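Tuesday, December
Dye notebook, wool samples for Sisberg

Started at 9:20. The radiator in the back was off again, so the tap water came very cold and everything took longer than in my plan.

Today I wanted to repeat the onion skin yellow on the Gulyás yarn. Last time the color was good on the outside of the skein and pale under the ties. I think I tied too tight. This time the ties are loose, in figure eight, four on each skein, and I used white cotton and not the blue acrylic, which had left a small mark.

Yarn: five skeins, 258 g together when dry. Washed with the neutral soap, rinsed two times. The Ralon alum is finished after this batch, please order more before we begin the reds. I put the alum first in a cup of hot water until it was clear, then into the big bath of 3000 ml. In November I threw it in directly and there were grains on the bottom.

Onion skins: 300 g, only the brown ones. The red skins I keep in the paper bag on the shelf, do not mix them please.

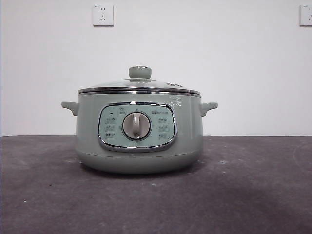
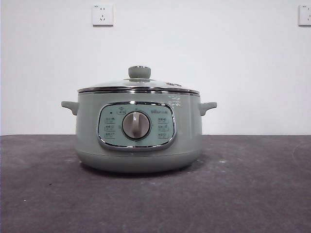 Green pot with the glass lid, two views.

The skins simmered for one hour and then I strained them through the old curtain fabric. It is better than the sieve, but it must be rinsed at once or it stays brown and gives color to the next bath. The liquid was dark orange, like strong tea. I let it cool until I could keep my finger in it and only then put the wool in. Heated slowly, no stirring, only pressing the skeins down with the glass rod.

13:40 – first look. The color is even under the ties. Warmer than the card from Aris, a little too much to orange for my taste, but Sisberg asked for "warm yellow", so maybe they will like it.

One skein I took out early and dipped in the iron water for a moment. It became olive very fast. I would use half of the iron next time, the wool feels a bit rough at one end.

The rest stays in the bath overnight. Tomorrow: rinse, dry in shade, cut a piece from each skein for the light test. Also write the labels before drying and not after, I have mixed them once already.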